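June 2020

Spent the morning on the Trallach notebook again. It is dated 1699 on the inside cover and holds 51 pages of sums, most of them to do with organ pipes. Whoever kept it wanted to know how long each pipe should be and wrote out every division by hand. I have checked 40 so far and found two slips, both in the carrying.
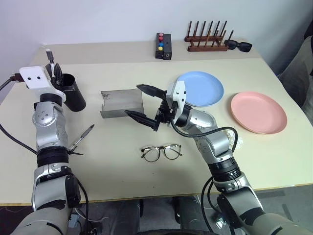
The tuning tables are harder. They give string lengths for a full octave, and the fifths come out slightly narrow, which suggests the writer was spreading the error about on purpose. I copied the first table on to squared paper after lunch. A black pen holder on a pale tabletop is as much of a study as I need for this, though the notebook's owner had a whole room at Kurnimis, going by the note at the back. The Slaoui edition skips these pages completely. I think that was a mistake - they are the best part.

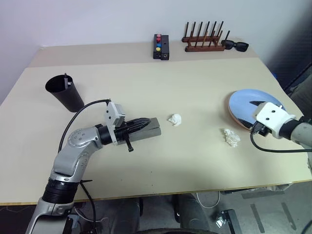

Why would an organ builder bother with square roots? To place a pipe halfway between two others by ratio, you multiply their lengths and take the root.

Did three of those myself and got the same figures to two places. Must write to Zenitz about the missing leaf before July, and ask what a scan costs. Rain all evening. Played the narrow fifth on the piano, but it is too far out of tune to tell me anything.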